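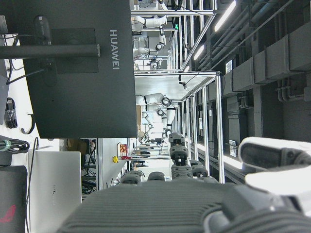
Zorisico Gets a Second Week at the Hatik

Good news if you were one of the people turned away at the door last Friday: Zorisico, the new documentary by Rostislav Krajčí, is staying at the Hatik for another week. The theater posted the new times on October 25, 2024, and I had my tickets before I'd finished my coffee (yes, I'm going again).

If you missed the talk about it in September, the film follows the composer Ľubomír Danko through one winter in the mountain town where he's lived since he more or less quit giving concerts. He tunes an old upright. He walks to the post office. He gets into a long, grumpy phone argument with his publisher, Hubáček, over a wrong note in a piece he wrote decades ago, and I could have watched a whole hour of just that!

Krajčí shot most of it alone, over 171 days, and came home with so much material that the first cut ran past four hours. The version we're getting is a much friendlier 97 minutes. A few folks in my row wanted more of the early career, the prizes and the tours and so on, and I get it, there's hardly any of that. I liked being stuck in the kitchen with him. By the end I could tell his moods by how he put the kettle down.

The opening run sold 1,665 tickets, which for a subtitled movie about a man and his piano made the box office pretty happy. It's also moving to the big room downstairs, so you should have an easier time getting a seat, and the sound is a lot better down there. The quiet parts really need it.

Shows are at 7 every night, plus a 2 p.m. matinee on Sunday. Krajčí will take questions after the matinee, and the distributor, Ustik, says a soundtrack album is coming in the spring. No word yet on streaming. I asked twice and got a shrug both times.

Tickets are at the box office or on the Hatik's website, and members get in for half price at the matinee.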